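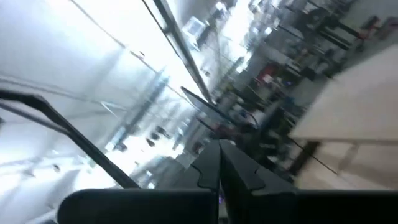

The Tiltico Federation of Public Safety Employees opened its annual delegate assembly in September with a vote to adopt a new dues structure and a revised set of bylaws. The Federation represents 1,508 active members in law enforcement, corrections and emergency communications, as well as a smaller group of retired members who hold associate status.

Delegates from each of the Federation's 4 locals were seated on the opening morning following the report of the credentials panel. The Trora local sent the largest delegation, followed by Prodero, Srivastava County and the Tiltico headquarters local. All four delegations were certified without challenge.

The first order of business was the bylaws report. The revised text had been mailed to every member in good standing before the assembly, as the governing documents require, and was taken up article by article. Most of the changes brought the language of the bylaws into line with practice. References to the former office of recording clerk were removed, the duties of the office having been assigned to the secretary several years ago. The article on elections was rewritten so that nominations for local office close at the end of the regular meeting before the election.

The longest debate concerned Article Nine, which covers the filing and appeal of grievances. Under the previous language, a member whose grievance was declined by a local had fifteen working days to appeal to the Federation's executive board. Delegates from Prodero moved to extend the period to thirty working days, and argued that members on rotating shifts or extended leave often did not receive written notice until much of the appeal period had passed. Delegates opposed to the motion expressed concern that a longer period would put some cases outside the time limits set in local contracts. The assembly adopted a substitute offered from the floor, under which the period remains fifteen working days but begins on the date the member signs for the notice. The locals must now keep a record of that date and forward it with the case file.

The dues question was taken up in the afternoon. The Federation has collected dues at a flat monthly rate since it was chartered. The new structure sets dues as a percentage of base pay at the entry step of each bargaining unit's wage scale, so that members in lower-paid classifications, including dispatchers and records staff, will pay less than sworn officers. Overtime, shift differentials and longevity pay are not counted. Retired members will continue to pay the existing annual fee. The motion carried by the required two-thirds of delegates present and voting. The change takes effect in January, and each local will receive a schedule of the new amounts for distribution to its members and to the payroll offices concerned.

Delegates also approved an increase in the Federation's line-of-duty assistance benefit. The benefit is paid to the family or named beneficiary of a member who dies or is permanently disabled in the course of employment. It will rise to $3,000, payable on receipt of a completed claim form signed by an officer of the member's local. The benefit is separate from any state or federal program and does not reduce payments under those programs. Members are reminded that the beneficiary card on file with the Federation controls who receives payment, and that a card completed at the time of hire remains in force until a new one is submitted.

A second motion created an education grant for the children and legal dependents of members. Each local may nominate one student a year, and each student selected will receive $1,000 toward tuition, fees or required tools and books. Grants may be used at a community college, a four-year institution or a registered apprenticeship. Applications will be reviewed without the names of the students or their parents attached. Members of the review panel may not take part in a year in which a member of their own household has applied. The first application period opens in February.

The executive board presented its report on collective bargaining. Agreements are in place in Trora and Srivastava County through the end of next year. In Prodero, the corrections unit ratified a contract in June after a period of mediation. The agreement provides for wage increases in each year of its term, a limit on consecutive mandatory overtime shifts, and a joint labor-management group on staffing that will meet each quarter. The emergency communications unit in Prodero remains in negotiations. The board reported that the parties have reached tentative agreement on scheduling and leave, and that wages and the employer's share of health premiums are still open.

In Tiltico, the city has given notice that it wishes to reopen the article on promotional testing. The board has responded that it will meet with the city on the matter, and has asked for the scoring records of the two most recent examinations. No date for a first session has been set. Members of the Tiltico local who sat for either examination and who wish to provide information to the bargaining team may do so in writing through the local's office.

The legal services report covered the period since the last assembly. The Federation provided representation in disciplinary hearings, disability pension appeals and unemployment claims. Counsel reported a rise in requests connected with interviews conducted during internal investigations, and asked locals to remind members to request a representative before an interview begins. A revised wallet card setting out a member's rights in such an interview is being printed and will be sent to local officers in November. Members whose contracts contain stronger protections should continue to rely on the contract language.

Delegates heard a report on the member support program, which places trained peers in contact with members following a critical incident. The program now has trained peers in all four locals. Training sessions will be offered in the spring in Trora, and travel costs for members selected to attend will be paid from the Federation's general fund. Contacts made through the program are not reported to the employer or to local officers, except where the law requires it.

Several resolutions were adopted by voice vote on the final morning. These included a resolution calling on the state legislature to include emergency dispatchers in the public safety retirement tier, a resolution supporting a common standard for the inspection and replacement of body armor, and a resolution opposing the use of unpaid trainees to fill minimum staffing positions in county jails. A resolution on residency requirements was referred to the executive board for further study, with instructions to report back to the next assembly.

A proposal to hold the assembly every second year was defeated. Supporters of the proposal pointed to the cost of travel and of release time. Opponents noted that the budget and the dues schedule must be reviewed each year under the bylaws, and that a special session would still be needed in the years between. The executive board was directed to examine whether standing reports could be distributed in advance so as to shorten the assembly by half a day.

There were no elections to Federation office this year. The terms of the current officers run until the close of the next assembly, when all executive board positions will be open. Nominations must be received in writing at the Federation office by the end of June. A candidate must have been a member in good standing for the two years before nomination and must have attended at least half of the regular meetings of his or her local during that time.

The next assembly will be hosted by the Srivastava County local. Lodging and registration details will be mailed to local secretaries in the spring. Copies of the amended bylaws, the adopted resolutions and the new dues schedule are available to members on request from the Federation office in Tiltico, which is open on weekdays from 8:30 a.m. to 4:30 p.m.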